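Spent the morning reading the inspection notes on the Endberg animal park, the one where a visitor's drone came down in the crane enclosure in November. Short thread on what they say and what they leave out.

The basics first. A man flew a small drone over the wetland side of the park shortly after opening. It lost height near the east fence and dropped into the shallow pond where the cranes feed. One bird broke a wing trying to get away from it. A second went through a gap in the netting and was found the next afternoon in a drainage ditch near the Morris road.

The bird with the broken wing is a female named Vosteck. She hatched at Endberg in 1994, which makes her the oldest crane they have. Keepers pinned the wing the same evening. She won't fly again, but she wasn't flying much before, and she is eating.

The second bird had cuts on both legs and was put back with the flock 5 days later.

The man left before staff reached the fence. He came back for the drone after lunch and asked at the ticket desk if anyone had handed it in. That is how they got his name.

He has been fined $111. I had to read that line twice. It is the standard amount under the county rule for "use of a remote aircraft in a posted area." The rule was written with parks and ball fields in mind and has no separate line for injury to an animal.

The park could go after him for the vet bill in civil court. The notes say it hasn't decided. A park this size may well spend more on the lawyer than it gets back.

Now the part I think matters more. The netting gap was known. It shows up in the spring inspection as "minor, repair when convenient," and again in the summer one with the same wording. It's on the side that faces the service lane, where visitors don't go.
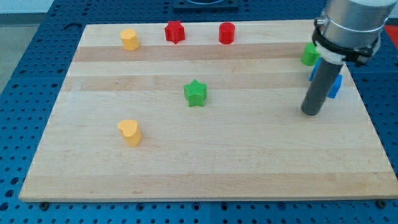 Catrin Gwilliam wrote back after the last post to say that a gap in the netting doesn't put a drone in the pond, and that I'm letting the pilot off easy. She also pointed out that small parks put off repairs all the time, and that most of the time no bird gets out.

Fair on the first point. The pilot caused this and the fine is too small. But the injury and the escape are separate things in the notes, and I'm keeping them separate. One was his doing. The other needed a hole that had been written down twice.

On the second point, I don't have numbers for other parks, so I can't say how common it is. If anyone has inspection records from similar places, send them over and I'll read them.

What has changed since: the gap is closed. There are new signs at the main gate and at both parking lots, with the drone rule in large type. The old sign was one line near the bottom of a long list, under the part about outside food.

Staff on the wetland side now carry radios at all times. Before, they shared one between two people. The notes put the delay in reaching the fence down to that.

The park also asked Getlow, the firm that does its fencing, to check the rest of the netting. They have gone over 80 panels so far. No results in the file yet.

Dirceu Rezende asked if the crane walk is open. Yes, but only in the mornings, and the stretch by the pond is roped off while Vosteck heals. You can still see the flock from the upper path.

The county takes up the fine schedule at its next meeting. The draft adds a higher tier where an animal is hurt — no dollar figure filled in yet. I'll post the number when there is one.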